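Demo night, again

March 2018. Should be outside. Am inside, in a headset, putting fruit in dishes that don't exist.

Quick catch up for anyone who wandered in from the bread posts: the sim project is still going. Working name is Pendeldale, after nothing. The idea is that I drive both hands myself, the software writes down every joint and every camera view, and later a network chews on the recordings and tries to do the job on its own. One recording = one episode. Target for this batch is 60. I have 25 I'd keep.

The task is dull on purpose. Apple goes in the pink dish. Two hands, gray room, white table, no clutter.

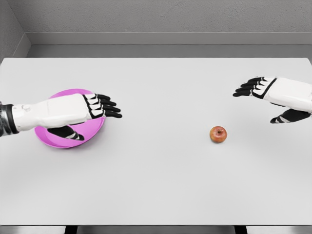 Alodstead Notes, No. 2

Left hand is my problem. I park it over the dish and forget it. Then the arm is covering half the pink from the camera and the network has to guess where the rim is. Fine for me, I know where I left the thing. Not so fine for the network.

Other stuff I keep doing wrong:

Hesitating. I stop over the apple, think, go again. All of that gets recorded. Back in September I trained on a pile of hesitant episodes and got a policy that hesitated beautifully and never closed its fingers. Trimming the pauses helped a bit. Re-recording helped more.

Starting in the same spot. If the apple is always in one place the thing just learns a place. So now a script shoves it around before each run, and the dish too, a little. I also start my hands from different poses, when I remember, which is maybe not often enuogh.

Saving too fast. The save button on the Drevance controllers is right next to discard. You can guess.

Thumbs. The glove mapping puts the thumb lower than I think it is, so I come in too steep and the apple gets knocked off toward the back. Changed the offset twice. Better now. Not good. I have to come down slower than feels natural and sort of scoop. 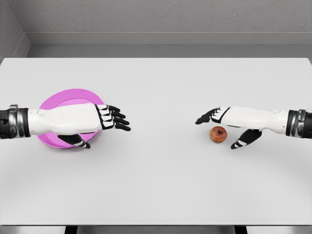
Bergmann wrote in under the last post that I should keep the failed runs too, in their own folder, because a model that has only ever seen clean pickups has no clue what to do after a bad one. Also that sixty is tiny and I should quit fussing over each episode and just record more.

Fair on the first one. I'd been deleting everything that went wrong, which in hindsight is a lot of useful apple chasing gone. New folder made. It's called "oops" and it is filling up quicker than the real one.

On the second, dunno. More would be nice. My neck says no. The headset is heavy and after a long sitting my grabs get sloppy, and sloppy ones teach sloppy. Would rather do short sets with a break and throw out less.

Also want labels this time. Last batch I had no note of which hand did the pickup, so had to scrub thru every single one to sort them. Never again. Each episode now gets a line in a text file: which hand, where the apple began, kept or oops.

Next up is colors. Same task, different dish color per run, see if it is really finding the dish or just hunting for pink. I have my suspicions. Lighting after that, if the machine can take it, the fan is already pretty loud.

Ok, food, then back in for the next set.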